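## Where the medicines live

Home medicine storage gets little design attention. Most households use a kitchen drawer or a bathroom cabinet, and both have drawbacks: the first is near the cooker, the second near the shower. Humidity shortens the life of uncoated tablets, and leaflets go missing in either.

Jasmina Mujić, who fits out small flats for Bredell, specifies a single lidded box per household, stored on a shelf above 1.5 metres and away from direct sun. She sorts by use: pain relief, stomach, skin, dressings. Prescription items go in a separate bag marked with the patient's name. Blister packs stay in their cartons, where the batch number and expiry date remain legible.

Her stock check takes 10 minutes and is done every May. Expired items go back to a pharmacy. Liquids are dated on opening, as some are good for only 4 weeks afterwards.

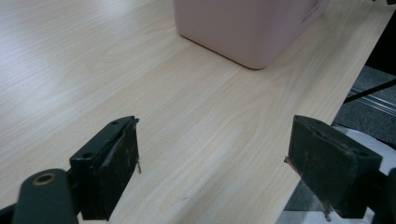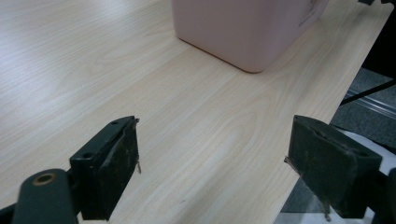
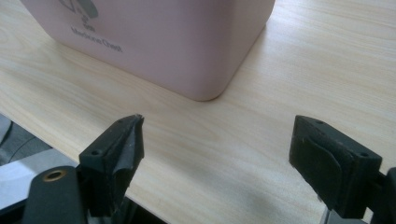

Labelling is the part on which Mujić is strictest. A visitor or babysitter must be able to find the box without instructions, so the category goes on the outside, in words, on a face that will point into the room. Grey lettering on pale pink, as in the "Medicine Chest" wording on the third box view, suits a bedroom shelf but can be hard to read in low light; she adds a white card with black capitals 5 centimetres high. Emergency numbers are taped inside the lid, along with a list of known allergies.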